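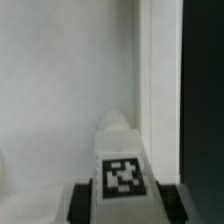

Resport
Labels and marking > Printed labels > Square labels

Promon 553 square label, white, printed black
Made by Oravec
Supplied on rolls of 500 or 1000
Blank, or printed to your own artwork

Labels are dull and most of what is written about them is overblown. The Promon 553 is a white self-adhesive label for marking equipment, boxes, shelf fronts and the sides of cupboards. We print on it in black. You can have words, numbers, a barcode, or one of the blocky square codes that a phone or camera reads, and it will do all of these decently if the artwork is sensible and the surface is clean. Oravec's leaflet calls it "the last label you will ever need". We have sold labels for too long to repeat that with a straight face.

What follows is what we think of it after using it on our own shelving and sending it out to customers, including the ones who sent it back.

What you get

A roll of square labels on a paper backing, wound with the printed face outwards. Printed rolls come with a proof sheet from the same run, so you can check the codes before you stick any of them down. Please do check them. Once a label is on a shelf, we can't take it back, and we have had that conversation more often than either side enjoyed.

The blank roll is the same stock without the print. Buy that if you already have a printer that takes it. If you are thinking of buying a printer especially, work out how many labels you will really use first. For one store room, a printed roll is nearly always cheaper.

The white border

Every printed label has a plain margin of 3 mm on all sides, and we won't print into it. People ask us to, usually to squeeze in a logo or a line of text. A square code needs clear white next to its dark edge to be picked out, and a logo jammed against it does the reader no favours. If you want words as well, we can make the code smaller and put a line of text underneath, inside the margin. The code then has to be read from closer up. There is no way round that, whatever the leaflet says about "optimised layouts".

Does it stick?

To painted metal, smooth plastic and glass, yes, and well. We leave it for a full day before judging, as the adhesive takes its time. In the first hour you can lift a corner with a fingernail and think you've been sold rubbish. Next morning it is a different matter.

To bare wood, so-so. To anything textured, badly. The leaflet shows a tick next to "textured surfaces" and we asked Oravec what that meant. The answer was that it depends on the texture. We have left the tick off our own list.

To cardboard it sticks so firmly that it takes the top layer with it when you peel it off. That may not bother you. If you reuse your boxes, it will.

Curved things are a separate problem. The stock is fairly stiff, and on a tight curve the corners spring up within a few days. There is also little point in putting a square code round a bend, where half of it faces the other way. Find a flat face, or hang a tag.

Does it come off again?

Oravec says "cleanly removable". Mariama Ankrah, who runs our returns desk and did the peeling, would put it as "removable, with patience". Warmed with a hairdryer and pulled slowly, it came away from painted metal in one piece and left a faint tackiness that wiped off with soapy water. Pulled cold and fast, it tore, and the bits had to be rubbed off with a thumb. She doesn't recommend it as a way to spend an afternoon.

From glossy plastic it came off well. From an older painted cupboard, a small piece of paint came too. We blame the paint for that, but we mention it all the same.

Does the print last?

Indoors, with ordinary handling, we have no complaints. Black stays black and the edges of the squares stay sharp. We wiped a printed label with a damp cloth every working day through January and couldn't tell it from one that had been left alone.

It isn't an outdoor label. The leaflet uses the word "weather-ready", which we have read several times without learning what it promises. We put a few on the bins behind the shop. They stayed on, and the white turned a sort of tea colour. The codes could still be read, though we wouldn't want them on anything a customer sees.

Solvents take the print off. Nail varnish remover does it in a single wipe. If your cleaning cupboard contains anything stronger than washing-up liquid, try it on a spare label before you order a thousand.

A word about blurred codes

The commonest complaint we get is that the print is blurred. So far, when we have asked for the label back, the print has been fine and the trouble has been the distance, the light or the phone. Cameras held very close often can't focus. Step back a little, or use a larger code. If the label in your hand looks soft to your own eye in good light, that is our fault and we will reprint it.

Glare is the other one. The surface has a low sheen, lower than most, but a lamp pointing straight at it will still wash out part of the code. Tilting the lamp is free. We do sell an anti-glare cover film and we don't think you need it.

How it compares with the Falitz

We also stock the Falitz square label and people want to know which to buy. The Falitz is thinner, cheaper and bends better. Its white is a touch creamier, and its adhesive grabs at once, so you get no second chance at lining it up. The Promon lets you slide it about for a few moments before it commits itself.

For boxes that will be thrown away by the summer, buy the Falitz and keep the difference. For shelving and equipment that is staying put, we'd go with the Promon, mostly for the thicker face. It hides what's underneath better, so you can cover an old label without the old lettering showing through. Neither is worth agonising over.

What it isn't good for

Freezers. It will stay on if you stick it at room temperature first and put the item in the next day. Stuck onto something already cold, it drops off.

Fabric, in any form.

Anything that goes through a dishwasher. A customer tried this with lunch boxes and was rather cross with us. The labels were found in the filter.

Security. It isn't tamper-evident and anybody with a hairdryer can move it to another box. If you need to know whether a label has been disturbed, you want a different product and probably a different shop.

Putting it on

Wipe the surface and let it dry. Kitchen spray leaves a film behind, so use plain water or a dab of surgical spirit. Peel the backing from one edge, set that edge down straight, and smooth across with the side of your hand. Press the corners last. Bubbles can be pushed out to the side while the label is fresh. After that they are there for good, and a bubble under a code may stop it being read.

If you are labelling a run of shelves, put a strip of masking tape along as a guide and work to the edge of it. Labels placed by eye drift uphill. Ours did.

Artwork

Send a PDF, or a plain list of numbers if you want us to make the codes. We check that the list has no repeats and that the codes read. We don't check that shelf numbers match your shelves or that you've spelt "miscellaneous" correctly. The proof comes by email, and nothing is printed until you reply to it.

We print in black only. Red and blue have been asked for and we tried them. They looked cheerful and read poorly.

Questions we get

Can I write on it? With a permanent marker, yes. Ballpoint skids and pencil barely shows.

Can I cut it down? You can, and the cut edge will lift sooner than the original one. The corners of the uncut label are slightly rounded for that reason.

How long does a roll keep? Oravec gives no figure that we would care to pass on. Keep it in its bag, away from a radiator, and use the older roll first.

Do you do a sample? Yes. We send a short strip of blanks with a few printed ones, free, second-class post. Stick them on the actual thing you mean to label and leave them for a week. That will tell you more than this page can, and a good deal more than the leaflet.

Is the larger roll better value? Per label, yes. Per label used, it depends how many end up in a drawer. Most small store rooms get through less than they expect, and we'd start with the 500.

Ordering

Choose roll length and blank or printed when you add it to the basket. Printed orders can't be cancelled once you have approved the proof. Blank rolls can come back unopened in the usual returns period. Opened rolls can't, even if you only used the one.

Related: Falitz square label, white. Hanging tags, plain. Anti-glare cover film. Masking tape.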